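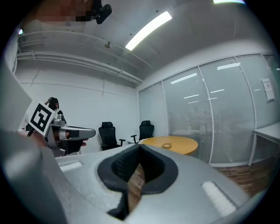

Coughlan Exchange is a four-story office building in the warehouse district of Kilia, completed as a button factory and leased since its conversion as what brokers call creative space. It has 59 suites, 14 of them with windows.

The conversion was designed by Pascal Renaud, who kept the freight elevator for character. Tenants have since asked for one with more speed. The anchor tenant, the mapping firm Korier, signed for the top floor and moved to Dresden the following November, leaving its sign and a lengthy sublease.

Under leasing manager Juwita Lubis, occupancy reached 97 percent, a figure that included the lobby. Tsegereda Moges, in her history of the district, calls the building "convenient to the highway, and audibly so." Parking is across the street and belongs to someone else.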